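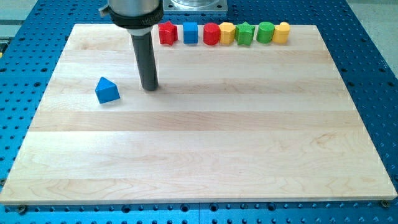

What has the grant paid for so far?

It has paid for the shape block sets, the maple boards they stand on, and the printing of the family booklet. The spending to the end of March comes to $2,633, and the receipts are in the folder Carla sent over with the last invoice.

Dear Hiwot, and everyone at the Vindoretti Fund,

I owe you a proper letter after the rather short note I sent in the winter, so please get yourself a cup of coffee, as I do tend to go on when it comes to these blocks.

When we first wrote to you, the Drinura lending shelf had one tired set of shapes with half the corners chewed (lovingly chewed, but still). What we have now is a real set that a child can take in with one look: stars, cylinders, a cube, a triangular prism and so on, in red, blue, yellow and green. We went back and forth for weeks on color. Nizar wanted every shape to have its own color so that the little ones could match by either, and I wanted the opposite, with the same shape turning up in more than one color. I won in the end, and that is how we come to have a red star and a green star, and a red cylinder and a green one. A child who says "the green one" has to tell you which green one, and that gets a lovely bit of talking going at the table!

We also asked for a slightly rough, matte finish. The shiny samples from Gajewski looked handsome in the box, but they slid about and they caught the ceiling lights, and the parents at our spring tryout liked the dull ones much better.

The boards took longer than I promised you, and I am sorry about that. Elias glues them up from pale maple strips, and he had to redo two of them after the joints opened. I will admit I had my doubts about the streaks in the wood, thinking they might look like dirt, but now I'm fond of them. The board gives each family a place to line the shapes up along the back and bring one forward to talk about, and that simple game has become the first page of the booklet. The triangle is the favorite for it. Children stand it up, lay it down, and call it a roof or a slice of cheese, and we let them.

As for how the lending is going, three family centers now have sets on their shelves, and the booklet has gone out to 200 households. Mirsad keeps the lending book and tells me that sets come back later than they should, mostly with a note asking to keep them another week. We have loosened the rule on that. A few blocks have gone missing, a cylinder more often than anything else (they roll, of course), and Tonosix has agreed to sell us spares one at a time.

Still to do before the next payment: the Arabic and Amharic pages of the booklet, drawstring bags to replace the cardboard boxes, and a second coat of oil on the newest boards. Carla would also like to move what is left in the travel line over to spares, and we would need your approval in writing for that.

With warm thanks from all of us on the Drinura project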